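Camera tracking drifts sideways over plain table, fine everywhere else
Posted in Perception and state estimation – 2 replies – January

Stefaniia Horobets wrote:

I run visual-inertial tracking on a hand-held gripper with a wrist camera. The tracker is Valline, stock settings apart from the feature cap, which I raised to 144. Over a cluttered bench the path closes well. Over a plain wooden table the position slides along the direction of the grain, and by the time I reach the object the saved path is useless for training.

A typical view when it goes wrong:
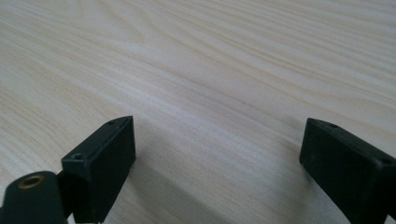

Fingers open over bare table, wrist camera.

The debug overlay puts most of the features on the two fingers, chiefly the corners and the small round holes in the top faces. The remainder are on the grain and last a few images each before they are dropped. IMU calibration was redone in the morning and the residuals look normal. Raising the cap made it slightly worse. Is this a tuning problem or do I need a different tracker?

Cluleck wrote:

You don't need a different tracker. The finger features are the problem. They move with the camera, so every one of them votes for "no motion". When the table offers strong features the outlier test throws the fingers out. When it doesn't, the fingers are the majority and the table gets thrown out instead. Raising the cap gave the detector more room to fill up on finger corners, hence worse.

Do these in order and test after each one:

1. Mask the fingers before detection. Draw the mask with the gripper fully open, again fully closed, and use the union of both. Include the round part with the brass ring at the lower left, as its rim is a strong circular edge and will be picked up. Grow the mask by a margin so that patches near the border don't overlap the plastic.

2. Mask anything else that can move on its own. If you record with two grippers, the other one comes into view at the corner and no fixed mask will cover it. Project its last known pose into the image and mask that region, or run a small segmentation model. It doesn't take up much of the view at the top right here, but it is a strong dark edge against pale wood, and the detector will favour it over grain:

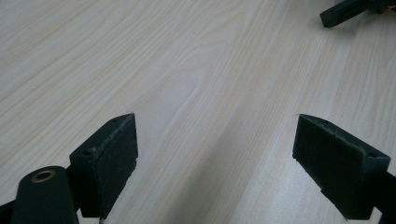

3. Spread the detection over a grid. Set a limit per cell so that one good corner of the image can't take the whole budget. Lower the detector threshold in empty cells only.

4. Deal with the grain. Long parallel lines fix the position across the line and leave it almost free along it. That matches the slide you describe. Reject features whose smaller eigenvalue is low, even if the larger one is high. The arched parts of the grain are better than the straight parts and should survive this.

5. If you are still short of features after step 4, no setting will save you. Put something with texture on the table, or print a sheet of tags and fix it at the edge of the work area.

Check your exposure too. The far side of the table is washed out in your picture and there is nothing to track there. I lock exposure at the start of each recording and aim low.

Skoryk wrote:

had the same thing, turned the image weight down and let the IMU carry it. works for short moves

Stefaniia Horobets wrote:

Steps 1 and 3 are in. The mask alone removed most of the slide. I had drawn one earlier for the closed position only, so with the fingers open it covered the wrong pixels. Step 2 is waiting on time sync between the two grippers, and I will use the Distmont plugin for that unless someone has a reason not to.

Skoryk: tried it. Over anything longer than 2 seconds the drift was larger than before, in a different direction.

Cluleck wrote:

The plugin is fine. Set the rotation to 90 degrees if your second camera is mounted sideways, otherwise the projected mask lands in the wrong place and you get no warning.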